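Fuswood busca consultor/a de implantación de software de gestión

Última actualización: 29 de octubre de 2023 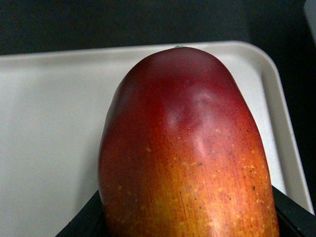 Mango de piel roja y anaranjada.

Fuswood instala y mantiene programas de contabilidad, facturación y almacén en pequeñas y medianas empresas. Incorporamos una persona al equipo de implantación, que dirige Katalin Kelemen.

Funciones
- Configurar Standoris (contabilidad y pedidos) en las oficinas del cliente o en remoto.
- Migrar datos desde hojas de cálculo y programas antiguos.
- Formar a los usuarios en grupos de cinco personas como máximo.
- Atender incidencias de segundo nivel durante los 60 días siguientes al arranque.

Requisitos
- Tres años de experiencia con programas de gestión, en consultoría o en un departamento de administración.
- Contabilidad general y conocimientos de SQL - basta con saber leer y modificar consultas.
- Carné de conducir.
- Se valora conocer Kakus, nuestro módulo de almacén.

Condiciones
Contrato indefinido a jornada completa. Tres días de oficina y dos de teletrabajo. En julio, jornada intensiva. Complemento de 400 euros brutos al mes en los periodos de guardia, aparte del salario, que se comunica en la primera entrevista. Los desplazamientos se pagan aparte.

Para presentarse, enviar el currículum a la atención de Katalin Kelemen desde el formulario de empleo de nuestra web, con la referencia Charbonneau en el asunto. Hay una entrevista por videollamada y una prueba práctica en la oficina.

Compartido 5 veces · 3 comentarios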